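Maintenance update from the Rakena automation group on the two-arm bench cell at Valton. The cell has completed its October service and is back on the normal schedule. Details for partner sites follow.

The gripper on the first arm was due for inspection at 900 hours. Both fingertips were removed, cleaned and refitted, and the finger screws were tightened again. One tip showed uneven wear along its inside edge and has been replaced from stock.

Finger alignment was then set by hand. Staff should open the gripper to 50 percent, check that the fingers are parallel, and only then load the saved zero position. Loading it first caused the offset reported by the Gruvness site.
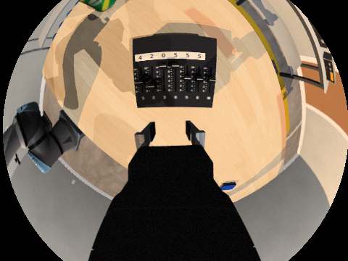

Simulation checks come before any motion on the real cell. The Lakau model is loaded with the current tool settings, and the arm is brought to its ready pose over the bench. With the fingers open and pointing at the fader panel, the operator confirms that the gap between them is centered on the tool axis. The knobs are left at different heights for this check – a level row would test only one reach.

The slider routine was run 160 times in the model after the new settings were loaded. There were no joint limit warnings. Nearly 94 percent of runs ended within tolerance, and the remainder were traced to an approach speed that was set too high. That value has been lowered.

The second arm was not due for service. Its cables were inspected and its base bolts checked, and no parts were changed.

Sites running the same cell are asked to copy the new approach speed before their next shift. Please keep the previous settings file until the first full day of work has been logged – it will be needed if the zero position has to be restored.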